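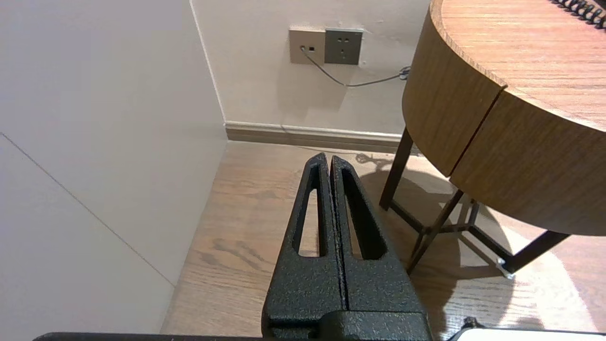
Figure 1. Corner of the test room with the two wall plates, the gray cable and the baseboard.

Cables and Corners: Keeping the Floor Line Free in a Small Room
Project report, spring term
Group: Frauke Bauerfeind, Torben Sauerland, Bastian Mühlbauer
Supervisor: Edeltraud Rieger

1. Starting point

In small student rooms the furniture usually stands where the sockets allow it and the cables go where there is space left. Our group wanted to know how much of the trouble with cleaning and moving furniture comes from this. We looked at one room closely and asked other students about theirs.

The question was given to us by Ms. Rieger in the first meeting. At first we wanted to study all the furniture of the room, but this was too much for one term. We decided to take only one wall, the one with the data jack and the power outlet, because there most of the problems come together.

2. The wall

The jack and the outlet are mounted side by side. The jack plate is beige and the outlet plate is a darker gray-green, so we think they were not installed in the same year, but we found no document about it. A thin gray cable is plugged into the jack. It hangs down in a curve and then goes to the right along the wall, in the direction of the table.

For the cleaning this is a good solution, as the cable does not lie on the wooden floor along this piece of wall. For the furniture it is less good. The table must be pulled out carefully, and a person who does not know the room will not think of the cable behind it. Torben proposed to lead the cable down to the baseboard and fix it on the upper edge. The baseboard has a light wood tone and a gray cable would be seen on it, but we all agreed that this does not matter much behind a table.

3. Survey

We gave out a short questionnaire in the two residence buildings, Olby and Rokby, and received 98 answers. The questions were about the position of the table, the place of the cables and how often the furniture is moved. The most frequent complaint was dust behind the table – more frequent than missing sockets, which surprised us. Many students wrote that they never move the table during the term. In 11 answers somebody reported a jack or a plug that was damaged by moving furniture.

The answers from Rokby are less complete. The second page was missing in a part of the copies and we noticed it too late.

4. Proposal

We compared three ways to lead the cable:

a) leave it hanging in a curve, as now
b) fix it along the top of the baseboard
c) put it in a closed channel from the company Buschmann

Variant c looks the cleanest, but for all rooms of both buildings the offer was 369 euros without the work, and the channel must be glued on the wall. Variant b needs only small clips and can be removed again. We recommend variant b, with a free loop of cable behind the table, so that the table can be pulled out without tension on the jack.

5. What is open

We did not test variant b over a longer time. Mattes Wunderlich from the parallel group has offered to try it in his own room until March, and his notes should be added to this report. Also the corner beside the large off-white panel needs another look – the vacuum cleaner of the house, a Curina, has a wide head and we have not measured if it fits there.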